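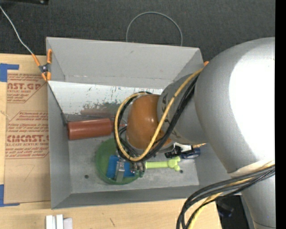

Greifer über der grauen Metallkiste, blauer Gegenstand in der grünen Schale.

29. Januar 2019

Seit November läuft bei uns das Greifpaket von Salta im Test. Geliefert werden der Greifer, ein Kabelsatz und die Software, den Arm muss man selbst mitbringen. Bestellt habe ich über Karamanlidis, Lieferzeit 12 Tage.

Der Anbau war an einem Nachmittag erledigt. Die Anleitung ist knapp und setzt voraus, dass man die Steuerung des eigenen Arms kennt. Elīna Luik hat die Schnittstelle eingerichtet und dafür zwei Anläufe gebraucht, der erste scheiterte an einer veralteten Firmware.

Zum Testen nehme ich eine offene Metallkiste und gemischten Kleinkram: eine Schale, einen Zylinder, ein knochenförmiges Spielzeug und was sonst herumliegt. Mit kantigen Teilen kommt die Software gut zurecht. Bei glänzenden Oberflächen sucht sie länger und bricht manchmal ab. Schwierig bleibt alles, was in einem anderen Behälter liegt, weil die Finger dann leicht den Rand berühren.

Mich stört vor allem die Kabelführung. Die mitgelieferten Halter passen nicht zu unserem Arm, die Kabel liegen in weiten Schlaufen um das Handgelenk. Tarcísio Pimentel hatte vorher ein Set von Jiltex und meint, dort sei das besser gelöst, dafür sei die Software schlechter.

Der Support antwortet auf Englisch, bei mir innerhalb von 5 Stunden. Die Testlizenz gilt noch 30 Tage. Bis dahin will ich andere Halter drucken und die Abbrüche mit längerer Belichtungszeit noch einmal prüfen.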